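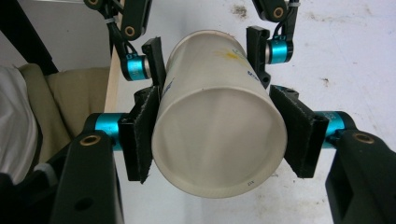 What did the old man leave in the house at Korkidstead?
Debts, mostly, and a story that there was money in the wall.

Idun Aasen had heard the story from three cousins, and each cousin had a different wall. Lev Maksymiv swore by the pantry. He had driven up from Ralgate in December with a hammer and a thermos, and he wanted half.

"Half of what?" Idun said.

"Of whatever it is."

"You can have half of it now, then."

He tapped along the plaster with his knuckles and told her it sounded hollow. It was a pantry wall. They all sounded hollow. She had paid a man named Bohdan Tkachuk to look at the roof, and he had found things hollow too, at a day rate.

By 9 in the evening Lev had opened a hole the size of a dinner plate. Behind it was more wall – brick this time, and damp. He put his arm in up to the shoulder.

"There's something here."

"There would be."

He pulled out a tin. Inside were five letters from Antonina Yatsenko, tied with string, and a receipt for a coat. Lev shook the tin, then shook it again.

"She was the one he owed," he said. "Maybe she says where it is."

Idun took the letters to the kitchen lamp. The first began, "You keep telling me about this wall." She read it twice and handed Lev the hammer.

"Try the stairs," she said.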